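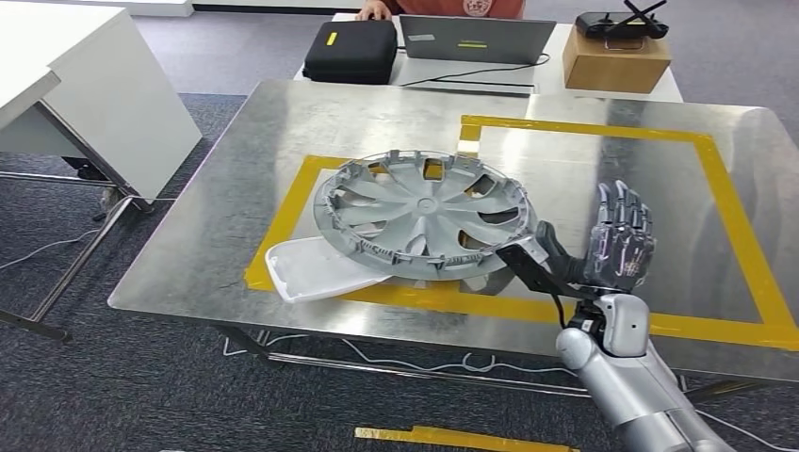
Do wheels really need covers?

Have a look at the cars parked on any street. Some of them have shiny wheels with fancy spokes. Now get a bit closer (with a grown-up, and only if the car is parked). Tap one of those spokes gently. Does it sound like metal, or does it go tock, like a lunchbox?

If it goes tock, you have found a hubcap. It is a plastic cover, and the real wheel is hiding behind it. The real wheel is often plain black steel with some holes in it.

What people say hubcaps do

People will tell you all sorts of things about hubcaps. Let's be fussy and check them one at a time.

"They hold the wheel on." No. The wheel is held on by strong metal nuts or bolts. If a hubcap falls off, the wheel stays where it is. You may well have seen a car driving along quite happily with one missing.

"They keep the dirt out." A bit. A cover does keep some mud and rain off the nuts, so they may not rust so quickly. But most hubcaps have gaps in them, and mud is very good at finding gaps.

"They make the car go faster." Be careful with this one. A smooth, flat cover can help air slide past a wheel more easily, and that can save a little fuel. Swirly spokes that look fast are a different matter. Looking fast is easy. A snail with a stripe painted on its shell looks faster too.

"They make the car look nicer." Well, that depends on who is looking. It is probably the main reason they are sold, though.

Why are there gaps at all?

When a driver presses the brake pedal, the brakes rub and slow the wheel down. Rubbing makes heat. Try it with your hands: press your palms together and rub them hard while you slowly count to 20. Warm, aren't they? Brakes get far hotter than that, so air needs a way in and out.

How do they stay on?

Many plastic hubcaps have clips round the back. You push the cover against the wheel and the clips grip the inside of the rim. Clips can wear out or snap, and a bump against the kerb doesn't help. That is one reason you find hubcaps lying in the grass beside roads. Leave them there, please. Roadsides are no place to go collecting.

Be a doubter

Next time an advert says a thing is "sporty" or "high performance", ask three questions. What does it do? How could you test it? Who is telling me, and are they selling it?

Kimutai Lyimo, who wrote this page, once paid for a set called Gerkard because the box said "racing style". The car was exactly as slow as before.

Words to know
Rim: the outer edge of the wheel, where the tyre sits.
Hub: the middle part of the wheel.
Kerb: the raised edge of the pavement.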